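Seltstead counts the cost of a shared kitchen as Gristis hall hire goes up

Hiring the community kitchen at Seltstead's Gristis Hall will cost $11 an hour more from November, after the council voted to stop pretending the old rate covered the gas bill.

The increase was passed at a meeting that ran well past 9 pm, most of it spent on a different item concerning the colour of a bus shelter. When the kitchen finally came up, councillors dealt with it in the time it takes to boil an egg, although not on the hall's back left burner, where an egg remains a long-term project.

Under the new schedule, the morning block from 6 am will be charged at the full rate for the first time. Early starts had been half price since the hall reopened, on the theory that no sane person would want them. The theory did not survive contact with the town's bakers, picklers and jam makers, who have filled the early slots for most of the past year and formed a queue for whatever was left.

The council's report on the kitchen, which runs to 60 pages and includes a fold-out floor plan, puts the problem plainly enough. The hall was fitted out for Sunday lunches and the occasional wake. It is now the registered place of business of 20 small food operations, several of which regard the pantry shelves as their own and have labelled them accordingly. The labels, the report notes, do not always agree with each other.

Among the regulars is Enevow, the relish and chutney outfit that began at a market stall and now sends jars as far as the coast. It told the council in a written submission that it could live with the higher rate but would like, in return, a fridge that shuts. The submission was received and noted. So was the fridge, which has been received and noted at every budget meeting for three years.

Tak, the dumpling business that takes the late afternoon block, was less relaxed. Its submission argued that hirers were being asked to pay city prices for a kitchen in which the hot tap is a matter of opinion. It also asked whether the council had looked at equipment hire separately, given that many users bring their own trays, tubs and pans and never touch the hall's.

The answer is that it had, in an appendix. Hall equipment will stay included in the hourly rate, and there will be no discount for bringing your own. Council officers said two prices would mean someone having to check, and that the someone would have to be paid.

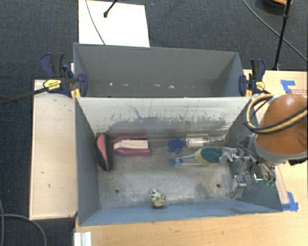 Metal bins, with some wear on the nearer one.

The equipment itself gets four pages. Officers recommend replacing the worst of the bakeware and keeping the rest, on the grounds that scratched metal is still metal. A deposit for borrowed items will be brought in at $30, refundable when everything comes back clean. The draft had said "reasonably clean", but the word was struck out after a lively discussion of what it had meant in the past.

There was some good news for hirers. Cleaning time will no longer be counted as cooking time, so anyone who leaves the benches wiped and the floor mopped gets the last half-hour of a booking free. Those who don't will be charged for it, then charged again for the cleaner. The council expects this to be popular with the first group and has prepared a form for the second.

Storage is also getting a shake-up. Each regular hirer will have one lockable cupboard and a single shelf in the cool room, with anything left elsewhere to be moved to a trolley by the back door. Items on the trolley for more than a month will be disposed of, a policy that has already claimed a sourdough starter of some age and, according to its owners' complaint, considerable sentimental value.

Not everyone on the council was happy. One group wanted the increase phased in over two years, saying small makers were already paying more for sugar, jars and petrol. Another wanted it doubled, saying the ratepayers of Seltstead had not signed up to sponsor chutney. The final figure sits between the two and seems to have annoyed both equally – which, in local government, is usually taken as a sign the sums are right.

Bookings at the new rate are open now through the council's website, or at the front counter for those who have met the website. Existing hirers keep their regular slots if they reconfirm before the end of the month. After that, unclaimed blocks go to the waiting list, where a granola maker has been sitting patiently at the top since autumn.

The fridge has been referred to the next budget meeting. The bus shelter will be green.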